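Odance Clear Food Containers, Set of 3: Review After One Strawberry Season

Reviewed by Ignacio Riquelme

I bought the Odance set in February, when the first decent strawberries showed up at our market and I was tired of throwing away the bottom layer of every box. The set is 3 rectangular containers in clear plastic, with snap lids. I paid 13 dollars for it at Flinton, a kitchen supply store near me that also sells online. No one sent me anything and I don't get a cut if you buy one.

I use the middle size the most, so that is mainly what this review covers. The small one holds a sandwich or a couple of handfuls of nuts. The large one is in the fridge door full of cut celery and I have little to say about it except that the lid is stiffer than the other two.

Size and shape

The middle container has straight enough sides that two of them would sit next to each other on a shelf without much waste, but you only get one of each size, so you'd have to buy a second set to do that. I think that was a poor decision. I would have paid the same for three middle ones.

The corners are rounded, inside and out. I had an older box from Lakatos with sharp inside corners and there was always a line of something in there that the sponge couldn't reach. With the Odance I wipe it once and it's clean.

It is low enough that strawberries go in one layer, or two if they are small. I line it with a folded paper towel and put them in unwashed with the tops on. Anything soft gets eaten first. Large berries have to be laid on their sides or they touch the lid.

Seeing what's inside

Clear plastic was the reason I picked this set over the frosted one from Travance, which was on the same shelf and a dollar cheaper. With fruit I want to see the bottom of the box. I lift it up and look from underneath every morning, and if there's a dark spot I take that berry out before it gets to the rest. You can't do that with frosted plastic, and you can't do it with the cardboard ones the market uses either.

It does scratch. After a few weeks mine had fine lines on the base from being slid in and out over a wire shelf. They don't affect anything but the box no longer looks new. The outside also shows every fingerprint, if that bothers you.

Sorting before storing

Whatever box you use, I'd say the sorting matters more than the lid. Spread the berries out on a table or a board with some space between them, and look at each one. The very pale ones go to the back of the fridge shelf or into a pan with sugar, as they won't get any sweeter. Then fill the box.
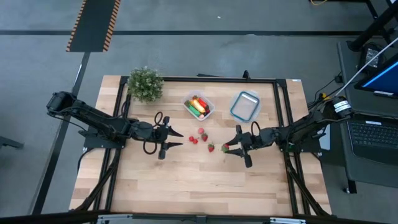 Strawberries out on the tabletop, with the clear container behind them.

I used to tip the whole lot straight in and sort later, meaning I never sorted. Now I do it as soon as I get home, before the rest of the shopping is put away. A small batch takes hardly any time. A full market tray takes longer and I usually put the radio on.

Pick them up by the green top if there is one. It saves squeezing the fruit, and a berry that has been squeezed is the first to go bad in a closed box.

The lid

This is where I take off a point. The lid has a clip on each long side and a thin seal that sits in a groove. The seal comes out for washing, and getting it back in is annoying. It has to start at a corner and be pushed along with a thumb, and if you stretch it at all there is a loop left over at the end. I have done this wrong more often than I've done it right.

Closed properly, it doesn't leak. I filled it with water and held it upside down over the sink, and nothing came out. I wouldn't carry soup in it all the same. The clips feel thin and one of them has started to turn white at the hinge.

For strawberries I leave one clip open. Shut all the way, the lid gets drops of water on the inside by the next day, and the paper towel is soaked the day after that. With one clip up it stays a lot drier. The leaflet says nothing about this. There is no vent, and at this price I didn't expect one, but the Travance set has a little sliding one and I admit I've thought about it.

Washing

The leaflet says top rack only. I've followed that for the lids and ignored it for the bases, and the bases are fine so far. Tomato sauce left an orange tint in the small one that faded after an afternoon on the windowsill — it's still there if you look for it. Fruit hasn't stained anything.

Would I buy it again

Yes, for the middle container, and I'd want a second one before I'd want the other two. My strawberries last longer than they did in the market box, though part of that is down to the paper towel and the sorting.

If you mostly store leftovers, get something with sturdier clips. If you mostly store berries, grapes or cherry tomatoes and you like to see what you have, this set does the job.

Good: clear on all sides, rounded corners, right depth for berries, cheap.
Bad: fiddly seal, thin clips, no vent, only one of each size.

Four out of five.

Update: the clip I mentioned has now come off. The lid still stays on with the other one, and since I was leaving one open for the strawberries anyway, I haven't replaced it. Flinton doesn't sell the lids separately. I asked.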